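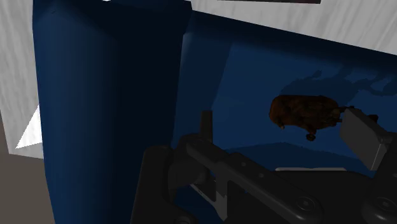 Plollness would tell you a simulator settles the question before any money moves, and that a buyer who has watched a gripper reach into a bin on screen knows enough to sign. The purchasing manager at Wallelell, a parts and returns warehouse, has heard that pitch and didn't sign.

"On screen the bin never has a cracked corner," she says. "I want our bins, our junk, our lighting."

She has been buying equipment there since 2001 and keeps a folder of quotes that went nowhere. The latest, from Graltirus, lists a spare set of fingers at $3748. The arm is priced on another page. Training is on a third, "if you ask."

So what would she pay for? A trial, she says, with the supplier's people staying home after the first day. She asked for 15 days in April and was offered five.

"Five days is a demo. We wouldn't even get through a returns cycle."

Does she trust simulation at all? A little. She thinks it's fine for checking reach and whether the fingers fit between the walls of a bin. She won't use it to guess picks per hour, and she crossed that line out of the payback sheet Palaniappan drew up for her.

The budget request goes in on 8th August. The line for robots currently reads "trial only."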